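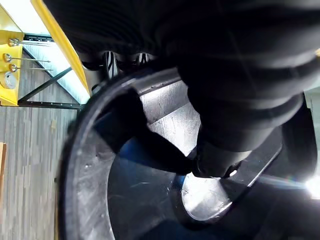

*黑色圆口近看,外圈厚,哑光,有细划痕。*

**Nostier 募捐桶(街头/室内两用),可买可借**

先说库存:7月这批还剩一些,街头义卖季要用的早点定。上一批没赶上的几家慈善商店已经优先留了,其他人按邮件先后。

适合:街头募捐、义跑终点、学校义卖、教堂门口、超市出口(超市要自己先谈好许可,我们不管这块)。

规格

- 容量:硬币为主的话,装到三分之二就该换了,在满提着费劲
- 投币口:硬币、对折纸币都能进
- 封口:一次性编号封条,每桶配 3 条,用完另购
- 标签位:正面一块,自己贴机构名和登记号。没登记号的不发货
- 提手:可拆
- 颜色:下单时备注,不备注随机

价格看附表,表在更新,旧版别用了。注册慈善机构免押金,个人募捐要押。借用满 200 个桶以上的大型活动单独报价,找 Pirjo Hämäläinen,别发到公共邮箱,会漏。

借用流程:填表,写清活动地点、日期、负责人两名。我们确认,寄出。活动完了原箱寄回,封条号码单一起放进去。忘放单子的上次有好几家,对帐对到半夜。 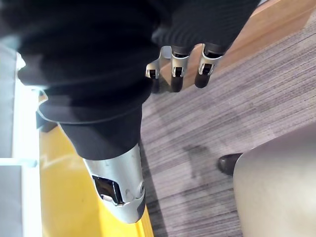 开桶一定两个人在场,当场点,当场签。这条写进借用协议了,不是建议。点完的钱当天或者第二天存掉,存款回单拍照发过来就行,原件自己留。外币单独装袋,别混。

用过的人怎么说

Skadungate 义跑那次,Roswitha Aigner 的队伍全程用的这款,终点和两个补给点都放了,最后募到 1,306 欧,给当地儿童病房买阅读角的书。她的意见是投币口再宽一点,小孩子手里一把硬币塞不进去。新版已改。

Eskola 的冬季汤摊,Tapio Peltonen 负责,约 1,077 欧,全部给了流浪者夜间住所。他嫌标签雨天容易翘边,所以现在标签位加了透明插片。插片可单买,旧桶也能装。

常问的

能不能刷卡?不能,这款只收现金。二维码牌另有一页,可以和桶一起订,运费合并。

封条断了怎么办?记下号码,换新的,两人签字,写进单子。别用胶带缠。

能不能印我们自己的标志?可以,量少不划算,贴纸便宜的多。设计稿发 Tsung-han Hsu,要矢量文件,截图不收。

坏了呢?提手和底盖有配件。桶身裂了直接换,借用期内正常磨损不收费,丢了要赔。

怎么清洗:温水加一点洗洁精,擦干,别进洗碗机。上一家的标签残胶请刮干净再寄回来。

运费:本地自提免费,自提点在 Pleltitz 仓库侧门,上午九点到下午两点,过了点没人。外地按箱算,一箱怎么装看附表第二页。退货的运费自付,发错货的算我们的。

8月的借用排期还没放出来,想先占的,邮件标题写"募捐桶预约"加机构名。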